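This site uses cookies to remember your language and reading preferences. Accept | Manage settings

Plamen Family Guide
Updated December
By Volker Teuber

Section 4: Setting up quiet hours for the children's devices

By now you should have the Plamen box plugged in, the little app on your own phone, and each child's tablet or phone showing up by name on the Household page. If one of them is still missing, go back to Section 3 and pair it first. Quiet hours can only be given to a device the box already knows, and it's a bit of a nuisance to come back and do the stragglers later.

I'd suggest sitting down with the children before you touch any of these settings. Put the kettle on, let them grumble, and ask which hour of the evening they would miss the least. You may be surprised how reasonable a ten-year-old can be when someone asks her first!

1. Open the app and tap Household, then tap the child's name.

2. Choose Quiet Hours and switch the slider to On. A start time and an end time will appear underneath.

3. Set the start time. The box comes with 8:30 p.m. already filled in, and plenty of families leave it there for the younger ones.

4. Set the end time. Do remember the school run when you pick this — a tablet that wakes up at 6 a.m. has a way of waking up everybody else.

5. Tap Wind-Down and pick how many minutes of warning you'd like. The choices run from 4 to 23.
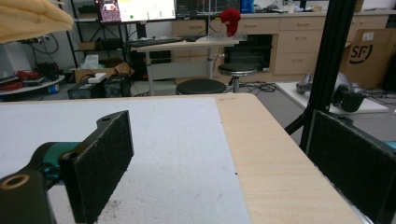 Casimiro Olmedo writes that the shortest warning caused nothing but tears in his house, and that the evenings got a good deal calmer once he moved it up to the longest one and let his son finish the level he was on. He also asks that we mention the warning sound can be changed, so consider it mentioned: tap Sound on the same page and try a few.

6. Tap Save. You will be asked for your parent code, the one you chose in Section 2.

Note: Each child can have different hours, and weekends can be set apart from school nights. Tap Copy to Another Child if you'd like to start from the same times and then adjust them.

Letting a few things through

Quiet hours don't have to mean total silence. Audiobooks, the alarm clock and phone calls to people on the family list can all stay open.

7. Go back to Quiet Hours and tap Always Allowed.

8. Check the boxes for the things you're happy with, and leave the rest alone.

9. Add your family numbers one at a time. The list holds 13, so there's room for both sets of grandparents and a neighbor or two.

Caution: The box only looks after devices on your home Wi-Fi. A phone with its own data plan will carry on as before unless you've also installed the Plamen helper on it (see Section 6).

Caution: Please don't use your child's birthday as the parent code. They will try that one first.

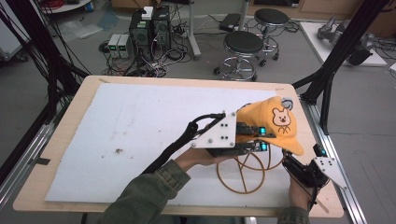 Figure 4. Two hand-held grippers over a white foam board.

If a tablet stays awake past its time

10. Check that the clock on the tablet matches the one in the app.

11. Turn the tablet off and on again, and give it a minute to find the box.

12. Still glowing under the blankets? Tap Help, then Send Report, and write 686 in the subject line so it lands with the right people.

Section 5 covers homework mode and shared computers.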